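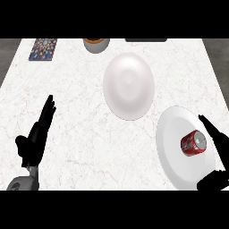

Rokside presenta Jukirex 2, el paquete de simulación para manos robóticas que aprende en la mesa de casa

Inicio | Productos | Prensa | Contacto
Notas de prensa · Manipulación
Mayo. Redacción de Rokside

Con muchísima ilusión (y bastantes cafés de por medio) presentamos la segunda versión de Jukirex, nuestro paquete de escenas simuladas para equipos que trabajan con dos brazos y manos de tipo humano. Incluye 691 ejercicios repartidos en 19 mesas virtuales, entre ellas la de mármol blanco, con su bol, sus platos y una lata de refresco roja, que tanto cariño nos ha despertado durante el desarrollo.

El agarre de la lata es de los ejercicios que más nos pedían las universidades. En Jukirex 2 la mano derecha cierra los dedos sobre ella mientras la izquierda queda abierta y libre, lista para lo que cada equipo quiera programar.

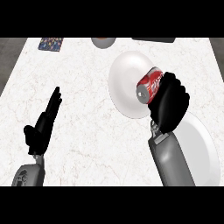
Última actualización de esta página: mayo, 10:40 h

La licencia de prueba dura 60 días y se solicita a través de Promanside, nuestro distribuidor, o de Beyene, que se ocupa también de la formación. ¡Estaremos encantados de atenderles!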